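Speaker notes: Keeping a small school laboratory in order
Lieselotte Mühlbauer
Talk for the regional meeting of science teachers, June. Time: 30 minutes, then questions.

Slide 1. Title

Say good afternoon. Wait until the people at the back have found a chair.

Introduce myself in two sentences. I have taught chemistry for a long time and for the last years I am also responsible for the preparation room. I did not ask for this job. I got the key because I was the one who complained.

Say that English is not my first language and that they may stop me if a word is wrong. Last time I said "drain" when I wanted to say "dry" and half of the room wrote it down.

Slide 2. What I will speak about

Glassware only. No chemicals, no electrical equipment. Chemicals have their own rules, and they are different from one district to the next, so I would tell somebody here the wrong thing.

The questions I want to answer: how to know what we have, where to put it, how to wash it so that it stays usable, and when to throw it away.

Slide 3. The first inventory

Tell the story of the cupboard. When I opened the tall cupboard for the first time I found glass behind glass behind glass. At the back there were boxes from a supplier that does not exist any more, Buschmann, with the old label still on them. Two of the boxes had never been opened.

We took everything out and put it on the benches. It took two afternoons. In the end the list had 764 pieces. Of these, 268 were test tubes.

Pause. Let them laugh if they want to laugh.

Then the question for the audience: how many test tubes does a class need in one lesson? Let someone answer. In my school I have never used more than six for each group, and I have ten groups. So I need 60 on a very full day, and I was storing more than four times this number, and still a colleague came to me every week and said there were no clean tubes.

The number on the shelf did not help, as the tubes were in nine different places.

Slide 4. The list

Show the list. Say that it is a simple table on paper, inside the cupboard door, with a pencil on a string. We tried a program before, it was called Altonine, and I want to be fair to it. The program was good. But the computer is in the staff room and the glass is on another floor, and between these two places people forget.

Columns on the list: name of the piece, size, how many, which shelf, date of last check. I do not write the price. I wrote the price in the first year and then people were afraid to report a broken piece.

If somebody asks about bar codes: yes, I have seen it in a bigger school, it works there, they have an assistant for the whole day.

Slide 5. Where things live

Main point of the talk. Speak slowly here.

Every type of glass has one place. One place only. If the place is full, we have too much of it, and something must go away. I know this sounds strict. But a teacher who has seven minutes between two lessons will not look in a second place.

Heavy pieces low. Beakers one inside the other only if the sizes are really different, otherwise they stick, and then someone pulls, and you know the rest. Measuring cylinders lie down if the shelf is narrow. Burettes hang upside down in their clamp with the tap open.

Test tubes stand in racks. I do not keep them in a drawer. In a drawer they roll each time it is opened, and they get small scratches which you cannot see until the tube is heated.

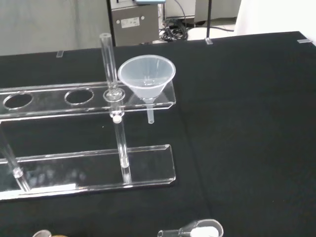

A clear acrylic rack with one glass test tube in place.

About racks I have three remarks. Do not read them from the paper, they are easy.

The material. Wooden racks are pleasant in the hand and they last, but they take up stains, and after some years the stain is all you see. Wire racks are cheap and light, and the coating comes off where the tubes rub. Acrylic is easy to wipe, and you can see from the side what is in the tube, so for color reactions I always take this one. But never wipe acrylic with acetone! It becomes white and then it breaks. Ask me how I know it.

The size of the holes. Measure your tubes before you order. We once ordered racks from Firnero and they were very nice racks, only our tubes were one size bigger. The mistake was mine, not theirs. I had read the number in the catalog and thought it was the hole, and it was the space from one hole to the next.

The label. Put it on the short side of the rack, not on top. On top it becomes wet and the ink runs.

Slide 6. Washing

Here I usually lose time, so look at the clock. At this slide I should have 15 minutes left.

Wash on the same day. If it is not possible, fill the glass with water and leave it standing in the tray by the sink. Dried residue costs ten times the work.

The order: empty into the correct waste container first, then rinse with tap water, then brush with detergent, then rinse again until there is no foam, then one last rinse with distilled water. For the lower classes I leave out the distilled water. It is expensive and for their experiments it makes no difference.

The brush. Look at the tip of the brush. When the bristles at the tip are gone there is only wire, and the wire goes through the bottom of the tube. Bring my old brush and show it. (It is in the blue bag. Do not forget the blue bag.)

How do you know that glass is clean? Water runs down in a closed film. If it makes drops on the wall, there is still grease. The students like this test very much and they do it better than I do, they have better eyes.

Drying. Upside down on pegs, overnight, without a towel. A towel leaves fibers. If a piece is needed in the next lesson, a small rinse with the solution that will go in it anyway is often enough, for example with a burette. Explain this with the burette because with a volumetric flask it would be wrong.

Slide 7. When to throw it away

Some colleagues find this difficult. I also found it difficult. My predecessor kept a cracked flask for many years because it was "only for demonstration."

My rule now: a chip on the rim, a star-shaped crack, or a scratch that you can feel with the fingernail, and it goes out. No discussion and no special shelf for doubtful cases. We had such a shelf. It was the fullest shelf in the room.

Broken laboratory glass does not go in the ordinary glass recycling. It melts at a different temperature than bottles. Use a strong box with a lid, write on it what it is, and ask your own district where it goes. 

Say clearly: students do not pick up broken glass with the hand. Dustpan and brush hang beside the door, at a height where everyone sees them.

Slide 8. Money

We had 700 euros for the whole year and I spent the first year nothing of it on test tubes. I spent it on racks, pegs, brushes, and two deep trays. Before this I bought new tubes every September and it felt like good work.

If you must buy, buy one wall thickness and one length and stay with it. A colleague in another school buys everything from Fludetti and is satisfied. I have bought there only once, so I cannot say much. What I do say is: write down the exact order number inside the cupboard door, next to the list. The next person will be thankful.

Slide 9. The students

Maybe skip this slide if it is already late.

In my classes two students in each lesson are responsible for the glass. They take out the racks before and bring them back after, and they write in the list if something is broken. I change the pair every month. A week is too short, they only learn where things are and then it is over.

At first I checked everything after them. Now I check at the end of the month — and when I hear a noise.

One boy made a drawing of each shelf with the outline of the pieces, so that you see directly what is missing. I have copied the drawings and they hang in the cupboard. If there is interest, I can send them by e-mail, but your cupboard is different, so it is better you make your own.

Slide 10. What did not work

People like this slide, so keep two minutes for it.

Colored tape for every class. After half a year we had four kinds of green.

A deposit box for borrowed glass. The physics department put coffee money in it.

Closing the cupboard with a key. Then the glass stayed on the windowsill, since the person with the key was always me and I was always somewhere else. Now it is open during the day and closed at 5 p.m.

Slide 11. Questions

Have the paper copies of the list ready, they are in the folder under the laptop. Questions that came last time:

Dishwasher? Yes for beakers and flasks if you have the right insert. No for anything with a measured volume, I would not do it, although the manufacturers say different things.

Plastic tubes for the small ones? For cold work, yes. Write it large on the rack so that nobody puts them over a flame.

How long did it take until the colleagues followed the system? One school year and a bit. The art teacher was the first.

Thank the organizers. Take the brush back from whoever has it.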